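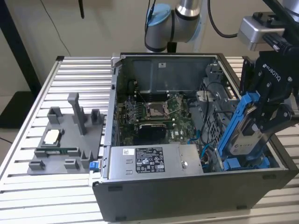
Progress report, May
Prepared by Perrine Picard for the Bouvier fund
Project: Jevunine, repair bench work, Faltville

In this period we tried to answer the question you asked us in the winter: can a robot arm do the small jobs of a computer repair shop, or is it still too early? Our answer for now is that it can do a few of them, slowly, and only if the bench is prepared with care.

We chose the desktop tower because the shop in Faltville receives many of them. The work is divided into 2 parts. The first is drives: take the drive in its blue carrier, bring it to the cage, seat it. The second is the board: processor and memory, which wait in a gray 3D-printed tray beside the case.

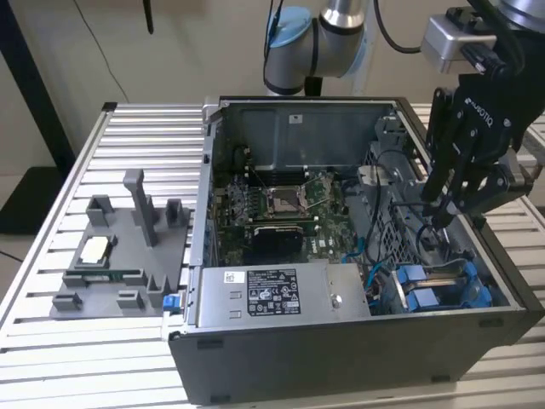
The drives go better than the board. In the last series we made 30 attempts with the drive carrier, and Timothée Rey had to stop the arm in 6 of them. Most stops had the same cause, the cables. A person pushes a cable away with one finger without thinking. The arm does not know that a cable can be pushed, so it presses on it or it waits.
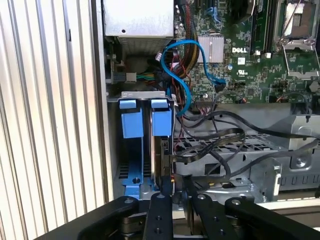
Reading time: 2 minutes

Memory modules are the weak point. The tray holds them well, but the last small push into the slot needs a force that we still set by hand, and on Tuesday we changed it again. For the processor we have no result to report yet. I prefer to say this clearly than to give a number which is too early.

We were asked also about time. A technician at Trosier changes a drive faster than our arm finds the carrier. I do not expect this to change before the end of the project. The arm could still be useful for long lists of equal machines, when the shop is closed – but we have not tested this.

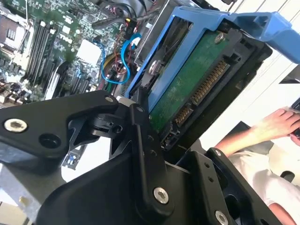
The release of the carrier is the next step, because both blue handles must be held in the correct way and the space near the cage is narrow. Timothée wants to try different finger tips. We ask to move 3,000 from the travel line to the parts line for this purpose. The total budget stays the same.

Open points for the next period:
Force setting for the memory modules
New finger tips, if the transfer is accepted
First series with the processor
Second tower model, to be chosen with Trosier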